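# Quiénes somos

Destden es una escuela de organización doméstica y pequeños equipos para el hogar. Imparte formación presencial a personas que se preparan para trabajar en alojamientos, residencias de estudiantes, oficinas y domicilios particulares, y atiende asimismo a quienes desean aprender a llevar su propia casa con orden.

La escuela nació como un curso de tarde dentro del centro cívico de Hadano. Al cabo de dos inviernos, Kadri Kazlauskienė, fundadora y actual directora, trasladó la actividad al local que ocupa hoy. Desde entonces han completado alguno de los programas 925 alumnos.

## Qué se enseña

El plan de estudios se articula en 12 módulos. Los primeros se dedican a la despensa, la rotación de alimentos y la limpieza de superficies; los siguientes, a la ropa de casa, el almacenaje y la preparación de habitaciones para huéspedes. El módulo de frío, a cargo de Algirdas Mägi, es el más extenso y comprende el vaciado, la limpieza interior, la colocación de bebidas y la revisión de juntas en neveras de tamaño reducido.

Se trabaja sobre mesa, a una altura cómoda, para que cada participante alcance el interior del aparato sin agacharse y el resto del grupo pueda seguir la operación. Las botellas y los demás artículos se disponen junto al aparato antes de empezar, y al terminar se comprueba que la puerta cierre sin esfuerzo. 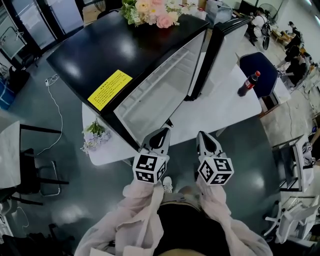
El mismo módulo aborda la presentación de la habitación. Un minibar bien ordenado pierde parte de su efecto si la mesa que lo acompaña está descuidada, y por ello Elīna Krūmiņa dedica dos sesiones a los arreglos florales de pequeño formato: elección de tonos, proporción respecto al mueble y lugar que conviene darles para que no estorben al abrir. Los alumnos practican con composiciones sencillas, en colores suaves y con algo de verde.

La evaluación es continua. No hay examen final; cada alumno prepara un puesto completo ante el profesor y otro ante un compañero, y recibe de ambos una valoración por escrito. Quien no supera un módulo puede repetirlo en la convocatoria siguiente sin abonar de nuevo la matrícula.

## El aula

La sala de prácticas es un espacio claro, de suelo gris pulido y con una gran cristalera de marco negro que deja entrar la luz natural. El mobiliario es deliberadamente sencillo —mesas blancas, sillas de oficina, una pizarra sobre soporte— y se redistribuye según el ejercicio del día. Los grupos no superan los 17 participantes.
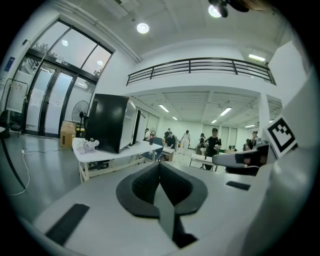 *Sala de prácticas, con el ventilador de pie ante las puertas de cristal y las flores sobre la mesa.*

El material de uso común se guarda al final de cada clase, y el orden del aula forma parte de la calificación. Líga Urbonaitė, coordinadora de estudios, revisa el inventario en abril y en septiembre y publica la relación de bajas y reposiciones en el tablón de la entrada. Los aparatos retirados se ceden a Clandeck, taller de reparación con el que la escuela mantiene un convenio, donde se aprovechan las piezas que aún sirven.

## Equipo docente y colaboraciones

El profesorado estable está formado por Algirdas Mägi, Elīna Krūmiņa y Hrvoje Gashi, responsable de los módulos de almacenaje y ropa de casa. Todos ellos proceden del sector del alojamiento y conservan vínculos con él. La residencia Akpalu acoge cada curso a los alumnos en prácticas, con un programa de alrededor de 790 horas repartidas entre todo el grupo.

Las solicitudes de empresas se estudian de forma individual. Es posible acordar módulos sueltos, adaptados al equipamiento de cada establecimiento, tanto en la escuela como en las instalaciones del solicitante.

## Admisión y visitas

La matrícula está abierta a mayores de edad, sin requisito de titulación previa. Se recomienda asistir a una clase como oyente antes de formalizar la inscripción; la secretaría facilita el calendario de sesiones abiertas y resuelve las consultas sobre pagos fraccionados, convalidaciones y certificados. El horario de atención es de nueve de la mañana a dos de la tarde. Los grupos escolares y las asociaciones deben concertar la visita con Líga Urbonaitė.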